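Tidying the Project Room: Final Report
Darkell Design Workshop, Tuesday, January 14, 2020

Why we did it

Our group was given the storage corner at the Bavemness annex, a place where things had been put down in August and left to think about what they had done. We were asked to sort it, label it and write it up. The writing up was the part we forgot until last week.

Method

We pulled everything out and made piles on the floor. The keep pile grew fast. The throw pile was mostly tape. After the first round we had logged 939 items, and after somebody found the second cupboard it was 1,040, which did nothing for morale.

Small parts went into Casado trays – the shallow kind, with lids that fit if you talk to them nicely. Anything longer than a ruler went on the Lalier shelving. We argued over color coding for most of one afternoon and settled on blue for shared supplies. Some of us still prefer green.

Results

We wrote 67 labels and had to redo 17 of them, mostly for spelling ("miscelaneous" came up a lot). Finding a glue stick used to take a whole break. Our last test took less time than signing the tray out.

What we would change

Measure the shelves before filling them. Buy one kind of label. Decide who has the marker.

Contact the workshop office | © Darkell Design Workshop | Back to top

Comments

shelfie: The second cupboard got us last year too. Check behind the door.

mapleroom: Team green. Nice report though!
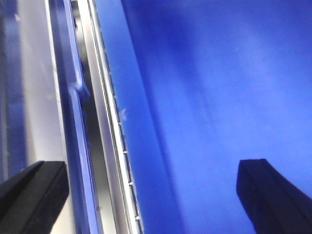
Blue surface and metal rail, close up.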